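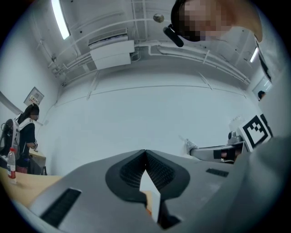

Monday, 7.40 am

Bench room, notes before the group gets in.

Tabletop wiped down and left to dry. Bags have been ending up under the bench again, so I put three hooks on the wall near the door, 90 cm off the floor. Screws are 50 mm, into the stud. Centre hook sits slightly proud — will redo it with a washer.

Head straps: Liya finds the forehead band slips after a long stretch. Took it up one notch. Check again Wednesday's session sheet for comments.

Labels on the Plaltix drawers now run 1 to 7, left to right. Drawer 4 still sticks. Chutima has the silicone spray.

To do: order grey tape, ask Povilas for the spare key.

2 comments

Povilas U.: Key is in drawer 2.

Blažena H.: Could one hook go lower? My pack drags the coats down.

Shares: 3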